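News : Greloseo Publishes Shared Rules for Gripper Work, and People Are Already Using Them

Cistville – April. The robotics shop Greloseo has put out a plain-language practice guide for people who collect training data with hand-held grippers, and it's free for anyone to copy, mark up and argue with.

The guide grew out of a year of note swapping between Greloseo and a smaller lab in Brirkeck. Both groups record people picking up ordinary things with a gripper tool held in the hand, so that a robot arm can later learn from the recordings. Both had also piled up their own house habits, and when they tried to pool their recordings last fall the habits didn't match at all. One lab stopped each recording at release. The other kept going until the hand was back at rest. One logged failed grasps and the other threw them out!

"We had 3265 recordings from our side and 2380 from Brirkeck, and I could not tell you what a 'finished' one was," said Ayten Gökçe, who edited the guide. "So we sat down and wrote out what finished means. It took most of the winter, and I loved it more than I expected to."

What came out is a short document that a new operator can read over a cup of coffee. It covers how to hold the tool, when to start and stop, what to write down, and who gets asked before a recording is kept.

The part on soft goods is the longest, and it's the one getting the most mail. Cloth is hard work. It folds, it slides, and no two tries leave it in the same shape. The guide asks operators to keep the fabric the way it lands between tries, with no smoothing or straightening by hand, and to note the fabric type and where the pinch was made. A grasp that slips gets kept and labeled as a slip. Olumide Oyelaran, who trains new operators at Greloseo, thinks that last rule is worth the whole effort.

"People are tidy, they want to delete the bad ones," he said. "But the arm is going to drop things too, and it needs to have seen that. Keep the slips! I say it so often they put it on my mug."

There's a good section on people as well. Anyone who works in or walks through a recording area has to be told before the session starts, and a sign goes up at each way in. Faces that end up in a recording are blurred before it leaves the building, including the operator's own. If a person asks for a recording to be pulled, it's pulled, and they don't have to say why. The two labs spent a long afternoon on that sentence and are very happy with where it ended up.

Tool care gets a page of its own. Operators check the jaw pads at the start of a shift, wipe the lens, and run 2 test grasps on a known object before anything counts. Pads that have started to peel or tear are swapped out, and the swap goes in the log with a time of day, so that anyone reading the data later can tell which grasps were made with which pads. 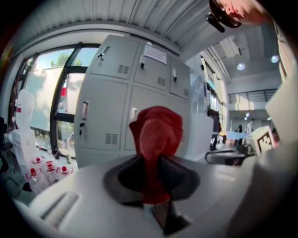
A red piece of fabric held in the gripper jaw, with lockers behind.

By Graziella Messina
Cistville desk | Technology and Work

The rules are voluntary. No one will be checking up on labs that take only the parts they like, and Gökçe says that's fine with her. What she'd really like is for groups to say which version they followed when they share data, and the guide has a one-line form for that, meant to be pasted at the top of a data set's notes.

Griffiths, a maker of packing equipment, has signed on to try the full set on its own floor. Songül Karabulut, who runs the automation group there, said her team plans to record 4000 grasps under the guide and publish every place where it was unclear or slowed them down.

"We already found one," she said, laughing. "It says to log the fabric, and we spent ten minutes on whether a work glove is fabric. It needs a line about gloves."

The line about gloves is going in. So is a note for left-handed operators, sent by Javiera Núñez of the Brirkeck lab, who pointed out that the drawings in the first version all showed a right-hand hold and that the advice on keeping the wrist straight reads backward if you flip it. She has redrawn them herself, and they're much clearer than the old ones.

Comments on the first version are open now, and they can be as short as a sentence. Gökçe reads each of them and answers most the same day. She is especially keen to hear from people who work with very thin cloth, or with things that are part cloth and part something stiff, such as shoes and lined bags. Greloseo also plans a practice morning for new operators, with tools to borrow and a pile of laundry to pick through. Sign-up details will be posted with the next version of the guide.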